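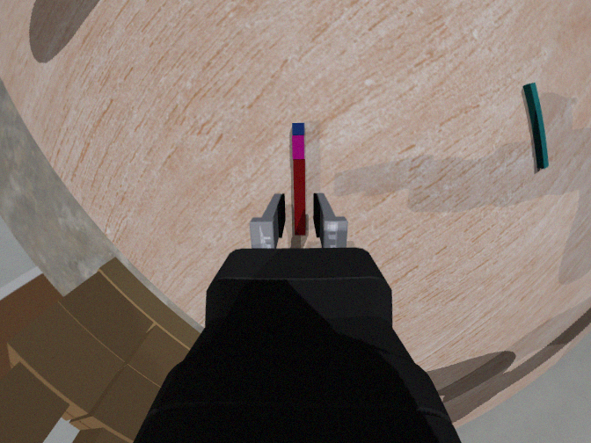

Vurkstead two-finger gripper, sim view, open over the striped bar.

SAFETY NOTICE, July firmware
Fingers may not hold after a power dip. Reported on 9 units so far, all past 1,000 cycles. Grip drops with no alarm, part falls. Keep hands clear and dont reset with a part in the jaws.

Fix: new pad springs, free, allow 300 g less payload til fitted. Serial number is on the base plate. Colour of the pads dosn't matter.

Parts desk: Sneha Rastogi, ext. 1087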